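The planner that couldn't say no

I have spent most of the spring teaching a robot to take a memory stick out of a computer, and I'd like to get some of it written down before I forget which parts were hard. My guess at the start was that vision would be the hard part. I told people this at lunch. I drew a diagram.

For anyone who missed the earlier posts: the job at Ledex is software for taking apart desktop computers. We work on the bit between "there's a memory module in that slot" and "there isn't anymore." Perception came from the old project, the motion planner is one we all complain about, and the layer that glues them together is mine. It is called Nendano. Hòa Phùng named it and won't say what it means, and it's now in too many config files to change.

Nendano takes a list of parts with poses attached, picks one, asks the planner for a way in, asks for a way out, and hands the lot to the controller. If any step fails it's supposed to report why. For the first two months, what it reported was "planning failed," which is the software equivalent of a teenager's shrug.

So I started with the error messages. This got me some looks, given that the arm wasn't doing much of anything at that point and there was a demo on the calendar. But I couldn't fix failures I couldn't tell apart. The planner knows perfectly well whether it ran out of time, found no arm pose that reaches the goal, or started in collision. It just threw all that away at the wrapper, where someone (me, last December) had written a function returning true or false.

Once I had the reasons coming through, I ran a batch of 700 plans overnight against recorded scenes and sorted the failures. I'd expected a long tail of interesting geometry. What I got was a huge pile of "start state in collision." The robot, according to itself, was already inside something before it had moved.

The something was cables.

Cables are the reason I no longer draw diagrams at lunch. A computer with its side off is mostly air, and the air is full of wire. Our depth data turns a bundle of wires into a sort of lumpy fog. The occupancy map, which is cautious by nature, takes the fog and rounds it up to solid cubes. A yellow power lead hanging over the board becomes a yellow wall. Put enough of those together and the planner sees a computer case that has been filled with concrete, and it refuses to send the fingers in. You can't really blame it.

There are three ways people deal with this, and I have now tried all of them in the wrong order.

First I shrank the cubes. Smaller cubes, tighter fit around each wire, more room between them. That worked in the sense that the map looked lovely. Planning time went from annoying to a coffee break, and the noise in the depth data, which the bigger cubes had been politely hiding, showed up as tiny floating specks. The arm would take a long, graceful detour around a speck. I have a log of it doing this 14 times in one run, around what I believe was the same speck.

Then I told the planner to ignore anything labeled as cable. I would like to skip over this part. In simulation it was wonderful, every plan came back green, and I went home early. On the real arm the force limit tripped almost every time we went down, which is what force limits are for. The planner had no idea anything was wrong. It had been told that the cables weren't there, and it took me at my word.

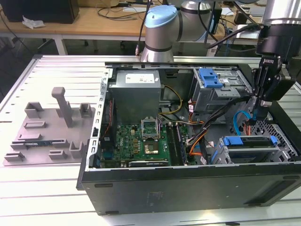

What I should have done at the start, and what Hòa had suggested in a comment on a pull request that I'd marked resolved, was to stop treating contact as a yes or no question. A motherboard is a thing you must not hit. A ribbon cable is a thing you'd prefer not to touch but may lean on a little if you go slowly. Those are costs, and planners are good at costs. Ours had a cost function all along. It was set to "shorter is better" and nobody had opened that file in a year.

So now each labeled region in the map carries a price. Boards, sockets and the case itself are forbidden, as before. Cables are expensive, and the price goes up the deeper the path goes into them. Empty space is free. If a path crosses a cable region, Nendano tags that stretch, and the controller drops its speed and tightens the force limit for exactly that long. If the force climbs past the limit, it backs out the way it came and marks the region as more expensive for the next try.

That last piece was Hòa's too. My version stopped and asked a human what to do, and the human was usually me.

The backing out took longer to get right than the going in. A path into a case is planned against the map as it was before you went in. Once the fingers have pushed a wire aside, the map is a historical document. The camera can't help much at that moment either, what with the gripper and the wrist being parked in front of the very thing you want to look at. For a while we replanned the exit from fresh data, and the fresh data contained a robot-shaped hole and a lot of confident guesses around it. Simply reversing the entry path turned out to be far safer. It isn't clever, but I've stopped holding that against it.

The other fight was over grasp poses, and it's really a fight about units of confidence. The detector gives each part a score. I had been treating the score as "how likely is this pose to be right," because it was a number between zero and one and I'm only human. What it means is "how likely is this to be a memory module." You can be completely sure that a thing is a memory module and still be wrong about which way it's leaning. We had detections with scores to make you weep with joy and the angle off by enough that a finger would land on the slot's latch.

I wrote a small refinement step that takes the detected pose, fits the long edge of the part against the depth data, and reports its own separate error. If the fit is poor, it asks for another view. If it's still poor, the part goes to the back of the line and we try something else. This is 30 lines of code, not counting the comments, several of which are apologies to whoever maintains it next.

It also exposed a bug I'm still a bit sore about. Nendano kept two transforms from camera to table. One came from the calibration file and one had been typed in by hand during a late evening, for a test, with a comment above it reading "temporary." Most of the code used the first. The grasp code used the second. They agreed closely enough that everything nearly worked, and nearly working can eat a month. I found it only when the new fit error came back with the same bias on every single part, always in the same direction. Real noise has more imagination than that.

There's a test for it now. The build fails if anyone defines a second transform between the same two frames. I tripped it myself within the week.

A few other things that changed along the way, in no order:

The logging. We used to write out the whole map at every planning call, and a day's work would fill the disk by mid-afternoon. Now we keep the map only when a plan fails or the force limit trips, along with the last few seconds of joint data. Much smaller, and somebody might look at it.

The replay tool, which I resisted for ages on the grounds that I could read the logs perfectly well in a text editor. I could not. Phan is a little viewer (same naming department, same silence on the meaning) that shows the planned path, the real path and the map together, with a slider. Most bugs I'd been hunting by reading numbers were visible in it in under a minute. I have asked Hòa not to tell me how long it took to write.

The time limit. Our planner had been given 2000 milliseconds per query because that was the default. Nearly everything it was ever going to solve, it solved in the first quarter of that. The rest was spent on hopeless cases, with the arm hanging there looking thoughtful. We cut the limit and now retry with a different grasp, and the whole cycle feels twice as awake, though I haven't measured it and would rather keep the feeling.

The scene reset, which is still a mess. After each attempt the code has to decide what moved. Parts that were bolted down we assume stayed put. Cables we assume nothing about, so their regions get cleared and rebuilt, along with any prices we'd learned. That means the system forgets, each time, which wires gave it trouble. I have half a branch that tries to match old regions with new ones by color and rough position. It works for the blue one. The black ones it shuffles like a card trick.

Where that leaves us: the cost version is on the main branch, the ignore-the-cables version has been deleted with some ceremony, and the Okura people, who pay for part of this, have asked whether the same code could do the putting back as well as the taking out. I said I'd look into it. Insertion wants a much better pose than removal does, and it wants the controller to search a little by feel once the edge touches the slot. We have a spiral search from the old project that I've never dared to switch on.

Before that, though, I need to sort out tool offsets, which live in a spreadsheet. I'll write that one up when I can do it calmly. If you've got a way of tracking cable regions between scans that doesn't rely on each cable being a different color, the comments are open.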